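Bottles and Paper Cups
Pollstead Drinks Table, Gallery 7

Most of what we do at Pollstead is pour cold drinks into paper cups, taste them and write down what we thought. The galleries are for the part that doesn't fit on the score sheets: the bottles, the cups, the labels and the way the table gets set. This one has a yellow bottle in it three times. The earlier galleries are linked from the Grustow page, along with the tasting notes going back to January.

1. The neck and shoulder

Small print on a bottle tends to collect near the top, where a hand doesn't cover it. The white lettering on the black band says "Zero Sugar" and "0 kcal." The drink itself is pale yellow, and the clear plastic above the band is the best place to check the color before opening.
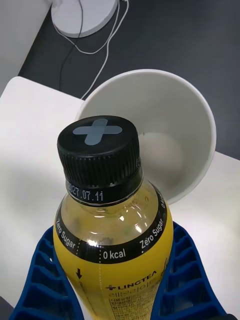
A reader wrote in to say that a drink with no sugar should always be tasted before a sweet one, never after, and that we had it backward in the last round. She waits a few minutes between cups and drinks plain water in the gap. She also thinks we serve everything too cold, and that a sweetener is easier to pick out once the bottle has been out of the refrigerator for a while.

We have changed the order for the next round. The temperature stays where it is for now — most people drink these straight from the refrigerator, and the notes are meant for them.

2. Bottle and cups together

Cups go out before any bottle is opened. We set them at the back of the table so there is room in front for the bottle, and we leave a gap between them so that a sleeve doesn't knock one over.
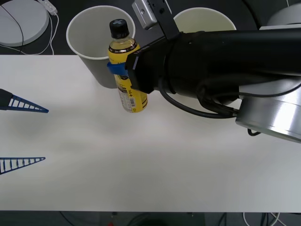
Record keeping takes longer than the tasting. Each drink gets a line in the notebook with the name, the store and the price, and we peel the label off afterward and tape it in next to the line. A wraparound label is easy to keep flat if it comes off in one piece. On this bottle the barcode sits in a little white panel near the bottom, so that is the end we try not to tear. We had 127 labels taped in at the last check, a few of them from Boonyarit, the corner store that lets us buy single bottles out of a case.

3. Gray cup, yellow cup

We buy paper cups in packs of 200 from Pumitz, one color to a pack. Two colors are enough for a side-by-side tasting. The gray one goes on the left and the yellow one on the right, and the score sheet is laid out the same way. The insides are pale on both, and that matters more than the outside — a light yellow drink looks much the same in either one.
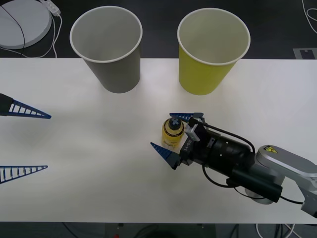

Notes on the cups

They are plain tapered cups with a rolled rim. They stack well, though two will sometimes come off the stack together, and it's worth checking before you pour. We fill them less than halfway. A full cup is too much drink for one tasting, and it makes people hurry.

Used cups are sorted by color at the end, then counted against the sheets. If a cup is missing, it is usually on the windowsill.

Next gallery: iced teas, same table.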